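Home | News | Projects | Press | Contact

Wed 30 May, Press Office

Tomoana starts collecting packing examples for Rukari

TALTSTEAD. Tomoana has started to gather examples of hand packing for Rukari, its learning system for warehouse robots. Packers wear coded bands on both wrists while they work. The plan is 775 examples by the end of June. Results will be shared first with our partner Brilow. 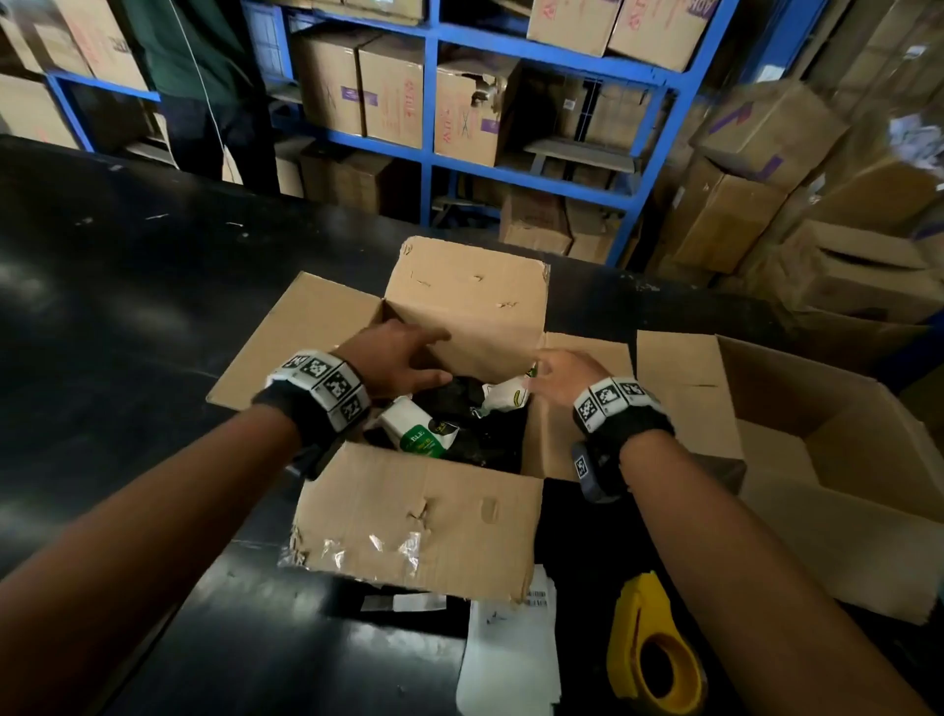
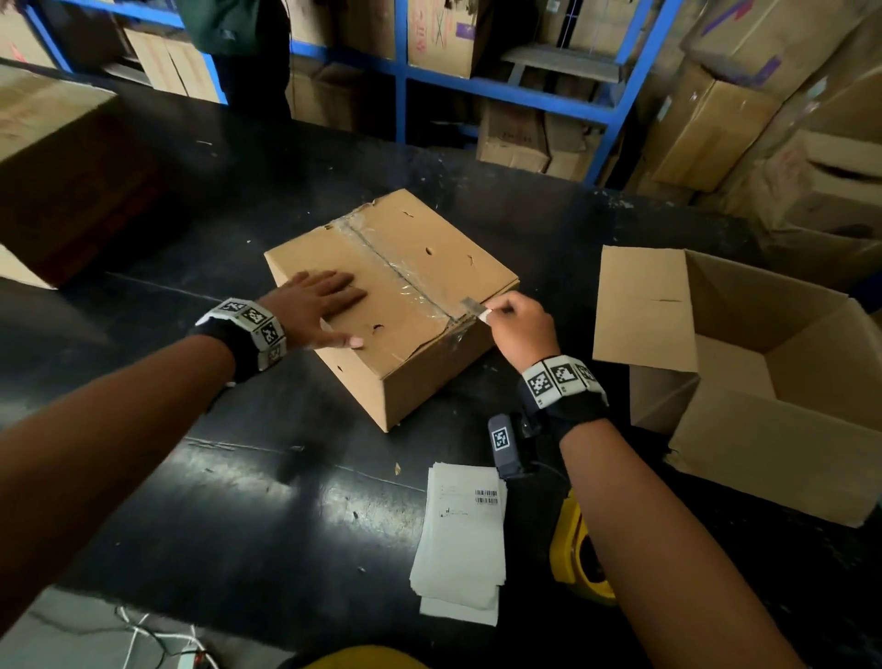
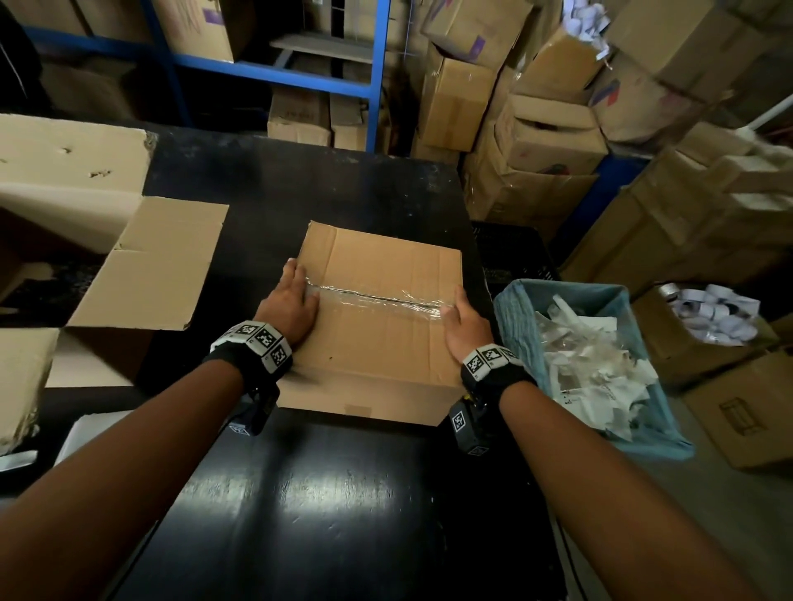 Hands and cardboard boxes at the black work table.

Tomoana Press Office

Warehouses which would like to take part can write to us until 30 June.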